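Floor and cloth: cleaning days at the Clanden house
Gallery, November

Welcome to our small gallery. My name is Slavica Mujić and together with Yogesh Ahuja I look after the cleaning of the Clanden guest house. We made these pages for the people who come to help us before the winter guests, and also for friends who asked how we keep a light floor decent without big machines. We use simple things: a bucket, a soft brush, cloths and warm water.

The ground floor has large square tiles in a pale grey-white colour. They were laid before my time, by a man called Atanasov, and he chose thin dark joints between them. I like how it looks, but such a floor shows everything. A mop is quick in the middle of the room and quite poor near the joints, so for these places we go down on our knees and work by hand.
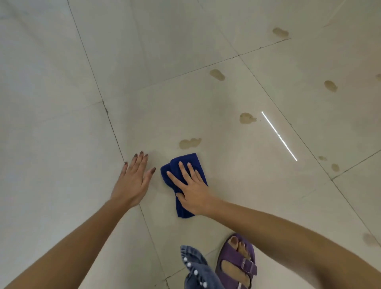
The cloths we buy from Drurkach, 120 in one order, and they must last us the whole season. We fold each cloth before use and turn it when one side becomes grey. Yogesh folds in four, I fold in two, and we have stopped discussing it.

For the joints I first go with the dry brush, along the line and never across. Small crumbs and sand like to collect where the corners of the tiles meet. If you put water on them too early, you only make mud and push it further.

In the water we put one spoon of Sovirent for a full bucket. More than this leaves a film, and then in the morning light you can see every stroke of your arm. We learned it in the hallway, which we had to wash three times.

After use the cloths are washed at a low temperature, without softener, and dried on the line behind the kitchen. Please do not put them together with the towels.

Souad Soliman keeps the list for the next cleaning day. If you would like to come, write to her and bring old trousers. Knee pads we have, in the cupboard under the stairs.

Page updated 2018-11-24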